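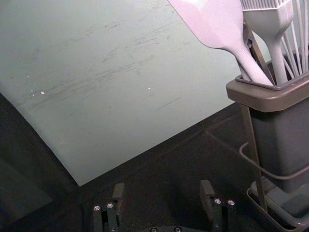 Gripper fingers in front of the utensil holder, with the scuffed green board behind.

Plerko arm: gripper fault questions

Last updated Friday, December 29, 2023

What is fault 881?
The gripper was told to close and the fingers did not reach the position they were sent to. The arm stops where it is and holds.

Does the arm drop what it is carrying?
It can. On 881 the finger motor cuts out after 11 seconds, and a smooth handle like the spatula's may slide. Keep hands out from under the gripper until the light is amber.

I cleared the fault and it came straight back. Now what?
Press stop, switch off at the wall and look at the screws on the front of each finger. If one has backed out, the finger leans and the sensor reads it as blocked. Tighten by hand only. Don't use a power driver.

Can a cable set it off?
Yes. Two of the faults logged in July came from a finger catching a loop of cable near the holder. Tie back any slack before you restart.

Is 846 the same thing?
No. 846 is a wrist overload – the arm has pushed against something that didn't give, usually the board or the rim of the holder. Run the Volton homing routine before anything else.

Do scuffs on the board matter?
Marks alone are fine. Replace the board if you can feel a groove with a fingernail.

Can I keep working at lower speed?
Not after a second 881 on the same day. Tag the arm out and leave it off.

Who do I report it to?
Farhad Pakzad, on the Verbruggen service desk. Send the fault log from the last 90 minutes and say which utensil was being picked up.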